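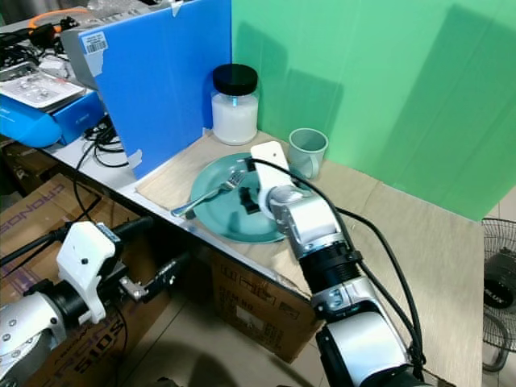 Drula Table Settings

Drula is a collection of small table settings: a plate, one or more pieces of cutlery, and the jars and cups that end up beside them. It covers the table at mealtimes and the few minutes of setting and clearing on either side. This file says what is in the collection, how it is laid out and how the labels should be read.

Contents

The current release has 3000 pictures in 32 folders. Each folder is one setting, kept together from the first piece put down to the last one taken away. Folder names are the setting number and nothing else. Pictures inside a folder are in time order.

There are 40 item labels. The ones used most are plate, bowl, fork, spoon, placemat, cup and jar. The full list is in labels.txt, one per line, lowercase.

Labeling notes

Plate and bowl are separated by depth. A plate with a raised rim is still a plate.

Placemat is labeled even when most of it is under something else. If only a corner shows, label the corner.

Jars are labeled by the container, with a second field for the lid (on, off, none). We do not label what is inside beyond color and texture. A clear jar of white powder or granules could be sugar, salt or flour, and the early labels guessed. Britt-Marie Dahlgren went back through them and changed all of these to "white, fine" — please don't change them back.

Cup covers anything small without a handle, glass or plastic. Mugs have their own label.

Cutlery has a position field with 4 values: on plate, beside plate, across rim, elsewhere. A fork that lies on the plate with its handle past the edge is "across rim", even if the end of the handle reaches the placemat.

Things off to the side of the table, such as boxes and papers, are not labeled.

Known problems

Glossy glazes pick up reflections, and teal plates in particular were sometimes entered as blue and sometimes as green. Both are accepted in the color field for now.

Clear and pale plastic cups are missing from some of the older label files. Houda Amrani is working through these in folder order.

Setting 17 has two placemats, one on top of the other. Only the upper one is labeled.

Changes

May: lid field added, "saucer" merged into "plate", duplicate pictures removed from settings 8 and 21.

Contact

Corrections to the labels go to Gunvor Blomqvist at Nendier. Include the folder number and the picture name.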